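PRESS RELEASE
For immediate release
Veldale, Wed 17 June

Student Robotics Club from Veldale Enters the Final of the Flenitz Household Robot Contest

The robotics club of Sugiyama Technical College is glad to announce that its team has passed the selection for the Flenitz Household Robot Contest. The final will be held in September in Nendundale. It is the first time that a team from our college goes to the final.

The contest asks student teams to prepare a robot hand for simple work with clothes and linen. Each team must show 5 tasks in front of the judges, such as picking up one corner of a cloth, folding a small towel and turning a sleeve to the right side. The teams do not have to build the hand themselves. They are judged on the control program, on the safety and on how well they explain their decisions.

The Sugiyama team has 10 members, from the first year to the third year. They meet after classes and on Saturday mornings. From the beginning of the school year the members recorded 300 practice attempts and wrote a short note after each one. 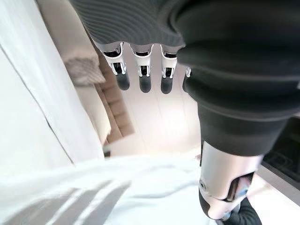
Cloth was chosen by the team as the main subject of study already in the first month. A hard object keeps its shape, but a cloth has a new shape every time, and the program has to find a good place to hold. For practice the members use ordinary material, like the rumpled white fabric with gray stripes at one corner, and the hand comes to it from above with the fingers pointing down. The fingertips are black rubber and the back of the hand is covered with a dark gray knit. The thumb received the most discussion in the club, as its angle decides if the cloth is held or only pushed.

"In the beginning we wanted to make everything fast," said Takumi Mizuno, the team captain. "Then we watched our recordings together and understood that we must first make it slow and the same each time. Now I like the slow version better."

The club is guided by Tomomi Hirose, teacher of control engineering. "The students divided the work by themselves and they argue a lot, in a good way," she said. "I only ask them to write down why they changed something. Their notebook is now longer than my lecture."

To pay for travel and spare parts, the club held an open evening at the college in spring. The visitors gave 2,022 dollars in total. The club thanks every person who came, and also the parents who prepared the food.

Before the final, the team will work on the sleeve task, where the results are still not stable. New members are welcome at any time and no experience in programming is needed.

Contact for press and for new members: Robotics Club office, Sugiyama Technical College, Veldale. Please ask for Ms. Hirose.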